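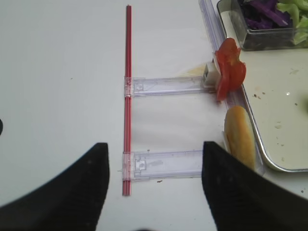 Books > Build It at Home > Chapter 2

By the workshop staff at Irkdale Press
February

Chapter 2
A Sandwich Is a Good First Job

If you finished Chapter 1, you have an arm bolted to a table and you've made it wave. Great! Waving is fun for an evening. Now we're going to give it something to do, and the something is lunch.

Food is a wonderful teacher for a home builder. A wooden block is the same block every time you pick it up. A slice of tomato is wet, it bends, it sticks to the slice underneath, and the next one off the knife is a different thickness. Bread squashes. Shredded cabbage goes wherever it likes. Every one of these small troubles shows up again in bigger projects, and you can meet them all on one table with groceries that cost less than a single servo.

The build in this chapter is called Siso. It grew up in a shared workshop over one long winter, and we've kept the parts list short on purpose. The arm is the one you already have. The gripper is a plain two-finger type, and the wrist camera is the same small board camera you tested on page 20. What's new is the table.

2.1 Start with the table

Most first-time builders go straight to the code. Try spending your first session on the layout instead. A white top works well because nearly everything you'll put on it (tomato, crust, purple cabbage, lettuce) stands out against it. Clear plastic is the exception. Rails and guides made from it can almost vanish on white, leaving only a soft gray shadow and an edge or two for the camera to find. We like clear guides anyway, and Section 2.4 shows how to give them a little help with side lighting.

Our guides clip together around a thin rod, so you can slide them, check the spacing and slide them again before you commit to anything. Expect to do this a lot. On the first Siso table the tray was moved so many times that we stopped marking its outline.

Give the loose ingredients their own place. Shreds do best in a square, see-through container with straight walls, set on a metal tray with a raised rim. The tray catches crumbs, and there will be crumbs.

2.2 What the wrist camera sees

A camera at the wrist gets a close look at the job, and it also gets a close look at your own fingers. Black ones are large, dark shapes that never leave the view, and they hide part of whatever they're about to grab. The end of a roll can slip behind one of them just when you want to measure it. Plan for that now. Have the arm stop about 300 millimeters above the table, take its picture, and work out the grasp from there before it goes lower.

Glare is the other thing to watch. A thin, pale slice lying flat on a white surface can be hard to tell from the surface itself, even for you, squinting at the screen.

2.3 Before you go on

Set up your own table, then save one picture from the wrist with the ingredients out. You'll use it in Exercise 2A. Wash your hands and the fingertips too!

Irkdale Press | Contact the editors | All rights reserved | Back to top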